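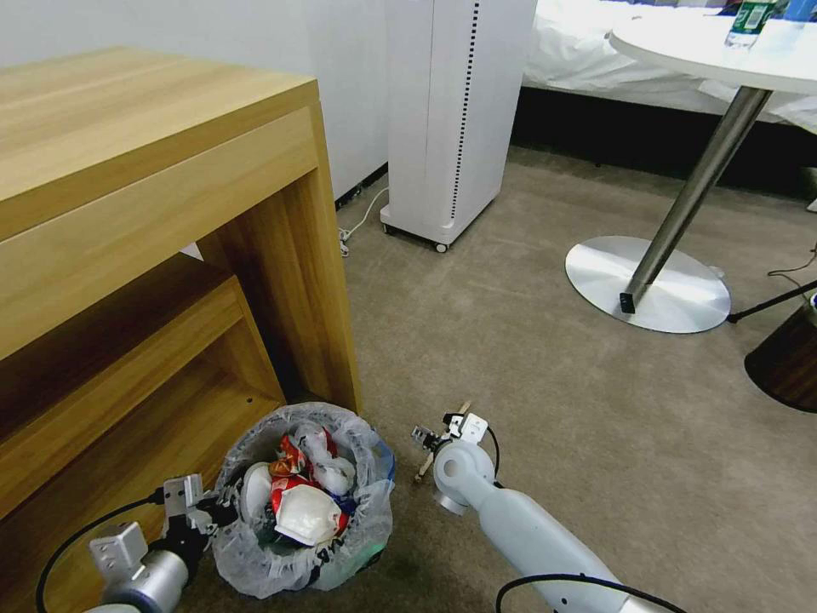

Weighting a residents' survey when older age groups are overrepresented

Posted by marginal_row, 7 Jun 2019

I am tabulating a residents' survey on transit and housing priorities for the Drasier district. We have 233 completed paper forms. The respondents skew heavily toward retirees, and the under-30 group is thin. I keep the forms at home, where the desk has two open shelves under the top, so going back to the originals is easy if a variable needs to be recoded. Age was collected in three bands: under 30, 30 to 64, and 65 and over. I have population totals for the same bands from the district register.

My plan is to weight each band to its population share. When I do this in Stitard, the weights for the under-30 group come out at four, and the ranking of the top two priorities flips. The district council will see the results in September. Is a weight that size acceptable, or should I report the unweighted figures? The raw file also has some forms with no age given, and I have left those out for now.

tabulator_east

Weighted. Unweighted figures tell the council what retirees want. Put the age breakdown in an appendix and move on.

kish_and_tell

The weight is large but usable if you report its cost. Compute the effective sample size: square the sum of the weights, then divide by the sum of the squared weights. If the result is under 100, I would not publish a ranking at all, only the percentages with their intervals. Stitard does not print this figure by default. You can get it by adding a column of squared weights and totaling both columns.

Check your population totals before anything else. District registers often include children, and your survey presumably did not. If the under-30 total starts at age zero, the share is too high and so is the weight. Use the adult population only, or whatever minimum age was printed on the form.

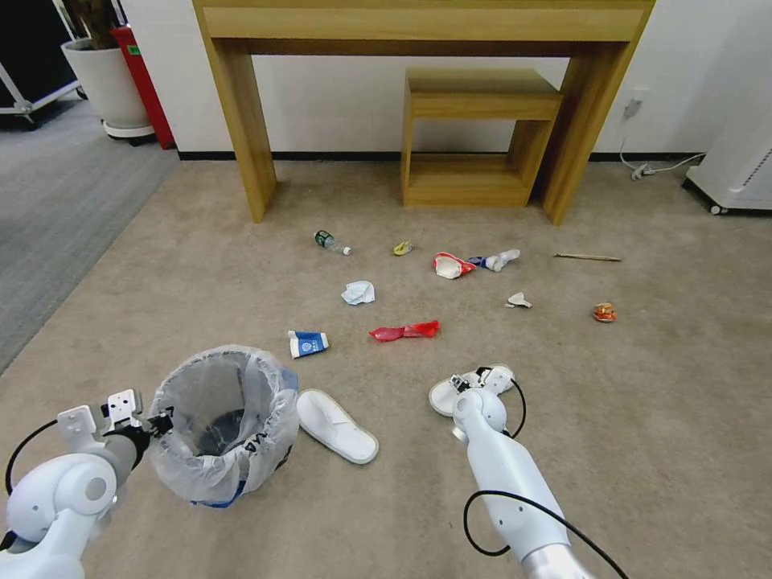 On trimming: you can cap the weights at three and rescale so that they still sum to the number of forms. This lowers the variance and puts back some of the bias. Run it both ways. If the top two priorities change places again under the cap, the data do not support an order between them, and the report should say they are tied.

Do not drop the forms with no age. Give them a weight of one and include them, or impute the band from another item if you asked about retirement or school enrollment. State which method you used.

Weighting also assumes that the young people who answered resemble the ones who did not. With paper forms that is doubtful, and no formula will fix it.

platform_nine

We had the same thing with the Elelico housing survey. I merged the two younger bands and the weights came down to something sensible. You lose the youth breakdown, so it depends on whether the council asked for one. Kaneko exports the merged bands without recoding, if you have access to it.

marginal_row

The register total did include children. I am rerunning with adults only and will post the effective sample size when I have it.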